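Numholm gripper

The Numholm gripper is a hand-held two-finger gripper designed for construction at home or in a shared workshop. It was first built by Bořivoj Skála at the Trurwood workshop, and its drawings were released to other members on 2020-11-11. The tool is moved by hand and records how a person picks up and sets down small objects. The recordings are later used to program a robot arm.

Design

The body and fingers are 3D printed. Each finger is a separate part with a flat pad on its inner face, and the pads can be replaced without removing the finger. The complete tool has 17 printed parts and takes some 15 hours to print on a single machine. An early version used a one-piece finger, but it cracked near the base and was dropped. A trigger in the handle opens and closes both fingers together through a pair of gears.

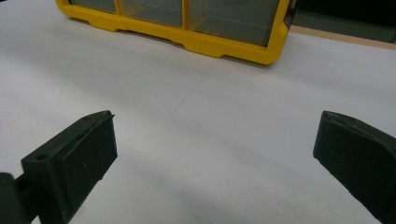
Open fingers of the gripper, with a yellow drawer organizer farther back on a white tabletop.

Use

Recording is done at a table. The operator starts with the fingers open, moves the tool toward the object, closes the trigger, and carries the object to its new place. Skála's notes advise keeping the tabletop clear apart from the items used in the task. The first full set of recordings made at Trurwood contained 1,228 pick-ups. Clips in which the object slipped were kept and labeled separately.

Variants

The Geltis variant has a longer handle and narrower pads for small hardware such as screws and washers. The Qian variant keeps the original handle but replaces the gears with a sliding rack. Pads from the original tool fit the Geltis fingers only after the mounting holes are enlarged. Fingers for the Qian variant are not interchangeable with either of the others.

See also

Robot end effector
Parallel gripper
3D printing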